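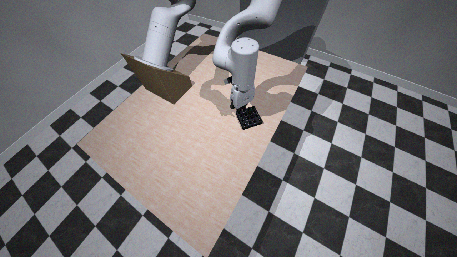

Piltow Dual-Arm Cell Planner

Two white arms, one shared table, one simulation license. Work out your cell before you buy the steel. Most shops come to us with a layout on paper and a parts list that's too long. Run it in Piltow first, then order.

What you get
Planner license, 6 seats
30 stock fixtures and trays, plus import for your own
144 hours of render time, tops up monthly
Reach and shadow check for both arms
Parts list export, ready for purchasing

Price
$1853 per year. Training extra. Schools, ask.

Budgeting notes
Grippers are where the money goes. Price them before the arms, not after. A parallel gripper handles most trays and small blocks, so start with that and see how far you get. Second arm can wait a quarter if the budget's tight, the planner lets you switch it off and rerun the same job.

Leave room for hand tools on the table. People plan for the tray and forget about everthing else that ends up next to it. We've seen almost every first layout redone for this. 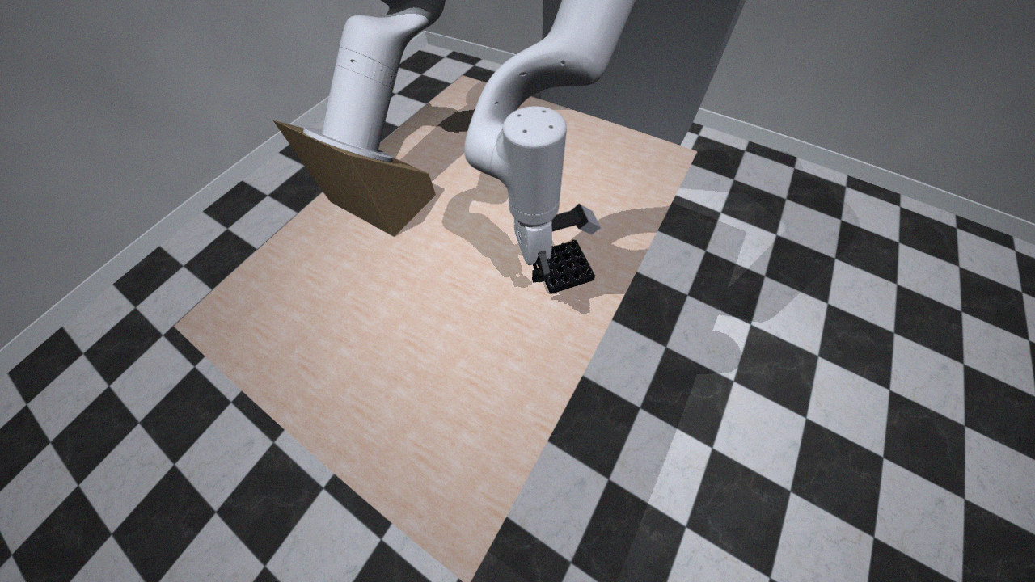

Compatible add-ons
Breker tool library: hand tools, handles, odd shapes
Lengyel cost sheet: drops straight into the parts export
Dramik table pack: more sizes and surface finishes

Lead time
License key same day. Add-ons same day too, except Dramik, allow a week. New table sizes due in December, free if you already own teh pack.

Ordering
Quote form is on the Contact page. Put number of seats, arm count, and whether you need the Lengyel sheet. Purchase orders OK. No refunds on render hours once used.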